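Furniture Surface Technician (Two Positions)
Griketti Contract Furniture, Finishing Department

Griketti is accepting applications for two full-time technicians to join its table finishing department. The department prepares, inspects and repairs wooden tabletops for libraries, schools and public offices, including the Kovari and Vesis lines. Successful applicants will report to Eduardo Samonte, Finishing Manager.

Duties include sanding and cleaning tops before coating, applying clear finishes by hand and by spray, recording surface faults, and preparing approved pieces for packing. Technicians also visit customer sites to assess tables returned for refinishing.
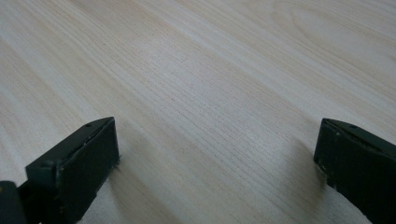
Applicants must be able to judge a finished surface by eye and by touch. Much of the department's work is on pale wood under a clear coat, with fine, closely spaced grain lines and the occasional curved figure where the lines bend around in a loop. Technicians are expected to tell natural variation of this type from a scratch or a sanding mark, and to check each top at a low angle, where reflected light can hide grain detail as well as reveal faults.

Requirements
At least 3 years of experience in wood finishing or furniture repair
Working knowledge of common clear coatings and their safe handling
Ability to lift 50 pounds with suitable equipment
A valid driver's license

Experience with color matching is desirable. Training in the Lumanlan inspection method will be provided during the first 5 weeks of employment.

Applications should include a resume and the names of 2 references. Materials must be received by the Personnel Office no later than 12 June 2026. Selected applicants will be invited to complete a paid practical test. Appointments begin in October.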